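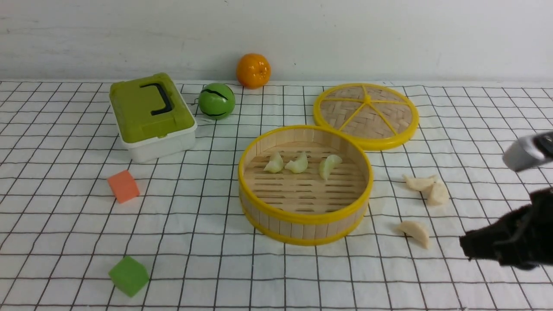 Ticket 838: Arm 5 stops mid-task after lunch, needs a person to restart it
Opened by: Wing-yan Ko, bench team, Durkavell
Assigned to: Tùng Lã, Laitinen support
Opened: October 23, 2019
Status: Closed (one follow-up open)

Wing-yan Ko wrote:

Hi Tùng, me again, sorry! The arm on the dumpling bench has started stopping on us in the afternoons. Mornings are lovely. It picks up a dumpling, pops it in the steamer, goes back for the next one, and I can get on with my paperwork. Then we all go off to eat, come back, press resume, and it does one or two picks and just hangs there over the cloth with the message "grip not confirmed". No bang, no funny noise. If I press resume again it carries on for a bit and then does the same thing.

What I've tried so far: turned it off and on (of course), checked the air is on, wiped the camera window, swapped the dumplings for another set in case ours had gone slippery from being handled all day. I also moved the basket nearer, which made it worse, so I moved it back.

It matters more than it used to, by the way. When we had people doing the sorting by hand, if someone stopped for a minute the rest of us just filled in. Now there's one of me looking after the whole bench, and if I'm down the other end talking to packing I don't know it's stopped until I walk back. Yesterday it had been sitting there the entire time I was in a meeting.

Tùng Lã wrote:

Hello Wing-yan, no need to be sorry. Could you tell me three things? Which profile is showing at the top of the Bemamus screen, what the hold time is set to, and whether anyone touches the panel over lunch. Also please send the log from the last stop (Menu, History, Export). Don't change any settings yet, or I shan't be able to see what it was doing.

Wing-yan Ko wrote:

Profile says "soft small". Hold time is 60. I don't know what it's 60 of, the screen doesn't say! Log attached.

As for lunch, yes, someone does touch it. We share the bench with the late shift and they run the cube sorting while we're out, then put it back to dumplings for us. They're very good about it and they leave a note. I hadn't thought of that as touching it, I thought of it as using it, but now I've typed it out I can see what you're getting at.

Tùng Lã wrote:

That's very useful, thank you. It's milliseconds, and I agree the screen ought to say so.

Your log has the stop in it seven times and every one is the same. The fingers close, the controller waits for the grip signal, the wait runs out, and it stops safely. In your morning log the hold time is 3,000. So somewhere between morning and afternoon it drops, and with a wait that short it gives up before the fingers have properly closed on something soft. A foam cube pushes back straight away and would get through. A dumpling gives a little first.

Could you watch them change it over tomorrow, and see which button they use to come back to your profile?

Wing-yan Ko wrote:

Watched them! They use "Quick swap" on the front page. I've always gone in through Profiles and then Load, only because that's how the trainer from Dredel showed us in February and I never went looking for another way. The late shift had their training after ours and were shown the quick button.

So I did it both ways with nobody in a hurry. Through Load, hold time says 3,000. Through Quick swap, the name at the top changes to "soft small" but the hold time stays at whatever the cubes had. Same name, different number. I felt a bit cross on everyone's behalf, to be truthful. The late shift had been getting looks from us for days.

Tùng Lã wrote:

Got it here as well on our test controller. Quick swap changes the path and the camera settings but leaves the grip settings from the last job. It's a fault in the panel software and it's ours to fix. You and the late shift both did what you were shown.

For now:

Use Profiles, then Load, at every changeover.
Check the hold time reads 3,000 before you press start.
Run one dumpling into the basket with someone standing there, then leave it to run.

I can hide the Quick swap button from here if you'd like. It takes me a minute and needs the arm parked.

Wing-yan Ko wrote:

Yes please, hide it. Parked now.

While I've got you, could it tell me when it stops? A light on a pole, a beep, anything. I used to know how the bench was doing because I was sat at it, and I could hear if somebody was struggling. I do like the new way (my wrists certainly do, and I've got time to train the new starters properly instead of in snatches) but I'm forever walking up and down to look at a thing that's mostly fine. The others feel the same. One of them has moved her chair so she can see it from packing, and then she gets no packing done.

Tùng Lã wrote:

Button hidden. You may unpark.

Yes, it can do that. There's a spare output on the controller for a lamp and buzzer, and it was left out of your setup. I've opened a follow-up for it and put your last message in word for word, as it says it better than I would.

Wing-yan Ko wrote:

Ran the whole afternoon after a proper changeover and not one stop. The late shift have got the new steps taped next to the panel, and I took them some biscuits to say sorry for the looks. Happy for you to close this one. Please don't close the lamp one!

Tùng Lã wrote:

Closing 838. Software fault passed to the panel team with both logs. Lamp and buzzer follow-up stays open, waiting on a part.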